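Comics Production and History, Unit 4: Lettering, Balloons and Reading Order

July
By Waltraud Lindemann

These notes cover the second half of the unit. Students who missed the first half should read the handout on page grids before going further, as the terms "tier" and "gutter" are used below without definition.

1. What lettering does

Lettering carries speech, narration and sound, and it also sets the pace of reading. A panel with no text is read at the speed of the drawing. A panel with 50 words is read at the speed of the text, and the drawing is looked at twice: once on arrival and once after the last balloon. Writers tend to underestimate the second look. If the last balloon sits in the upper right, the eye leaves the panel without crossing the figures again.

The working limit for this course is 50 words per panel and 300 per page. Exceeding it is allowed in the exercises if the reason is noted in the margin of the script.

2. Balloon placement

Place balloons before the pencils are tightened. In the Drokby method, which we follow for the first assignment, the letterer receives thumbnails and returns them with balloon shapes blocked in. The artist then composes around the blocked shapes. The method is slower at the start and saves redrawing later.

For left-to-right pages the first speaker goes on the left. Where the script requires the right-hand figure to speak first, there are three usual remedies:

a. Raise the first balloon well above the second, so that height overrides side.
b. Cross the tails. Acceptable once in a story, hard to read if repeated.
c. Split the panel.

Tails point to the mouth and stop at 50 to 60 percent of the distance between balloon and head. A tail that touches the face reads as an error.

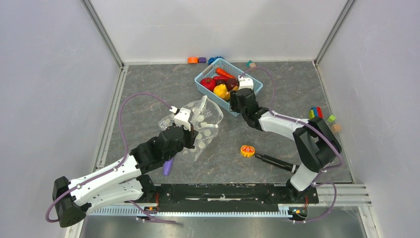

3. Case study: Sarnum

Sarnum ran for 12 issues in black and white and was lettered by hand throughout. It is useful for two reasons. The script survives in full, and the letterer's overlays for issues 3 and 7 were kept, so placement can be compared with what the writer asked for.

Tamunoemi Mohammed's index of the series lists 1,681 balloons, captions excluded. The index separates joined balloons, which most counts treat as one. Use the index numbers in your essays and cite them by issue, page and balloon, as in 3.14.2.

Points to look for in issue 3:

- Captions are ruled on pages 1 to 9 and unruled after that. The change falls at the start of the flashback and is kept until the end of the issue.
- Whispering is shown by smaller letters inside a balloon of normal size. The broken outline, more common in the period, does not appear.
- Sound effects are drawn by the artist and cross panel borders on four pages. On page 17 the effect is read before the action that causes it.

Issue 7 has a second hand in the last six pages. Compare the letter S and the width of the spacing around the dash.

4. Translation and relettering

Balloons are sized for the language they were drawn in. Mạch, our main example, was drawn with tall, narrow balloons, and the English edition had to choose between smaller type and shorter sentences. It did both, unevenly. In chapter 2 the type drops by a full point between facing pages.

Vultetti took the other course and redrew the balloons. Where a balloon grew, background was lost, and in two places a minor character went with it. Both versions of the affected pages are in the course folder.

Vietnamese text places marks above and below the letters and needs more space between lines than English. When relettering from English into Vietnamese, set the line spacing first and choose the type size afterward.

5. Assignment

Take one page of script from the folder and block the balloons on a blank grid. Do not draw figures beyond an oval for each head. Hand in the grid with the script page attached and the reading order numbered in pencil.

Reading for the next unit: Mohammed's introduction to the index, and Sarnum issue 7, complete.

Last updated: July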